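Abridged classics for a nine year old, yes or no?

mapleridge_mom
My son is nine and his teacher wants the class to read a classic by the end of January. He picked Treasure Island. The library has the full text and also a retold version from Plivenholm, 90 pages with drawings. He reads fine for his age but gives up fast when the sentences get long. Which one would you hand him?

dkessler44
The full one, read out loud together. The retold ones keep the plot and drop the voice, and the voice is why the book is still around.

tomes_and_tea
I disagree. I was raised on short versions and went back to the real books at thirteen already knowing who everyone was. It helped a lot. The Plivenholm ones are decent. Skip the Stellgate series, the chapters end in odd places and the print is small.
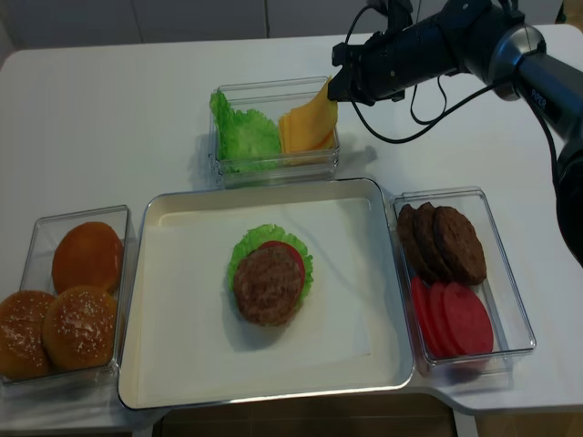 I would also let him stop after the short one. If he liked it, the long one will still be there in a few years.

dkessler44
Most kids don't go back, though. They think they've read it.

ksoomro
Kausar Soomro here, I run the after-school book club at Relholm branch. We have done it both ways. Last year we used the short Oliver and all but two kids finished. The year before we tried the full text and lost half the group by the workhouse chapters. My vote is the retold one first, then read one chapter of the original together so he hears the difference. 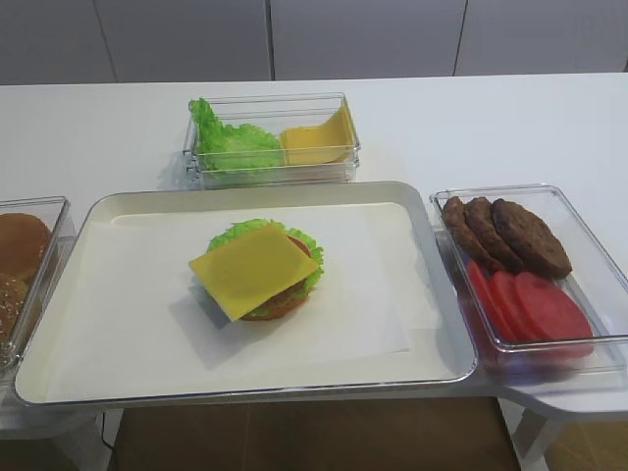
The chapter I would pick is the apple barrel. It is short, it works by itself, and Jim overhears something he shouldn't, so kids sit still for it. Read the same part in the retold book first and ask him what is missing. With my group I compare it to a burger that is only partly put together. You have the bottom bun on the paper and some of what goes over it, so you can tell what it is going to be, but you wouldn't say you had eaten lunch. They get that right away and start looking for what was left out.

mapleridge_mom
That sounds doable. Is there a retold one that keeps any of the original wording?

tomes_and_tea
The Ostrowski edition keeps most of the dialogue and trims the sailing parts. 185 pages, so twice the length of the other one.

dkessler44
I could live with that one. I'd still rather he got the sailing parts.

mapleridge_mom
Put a hold on the Ostrowski, pickup is Saturday. Will try the apple barrel chapter from the full text after.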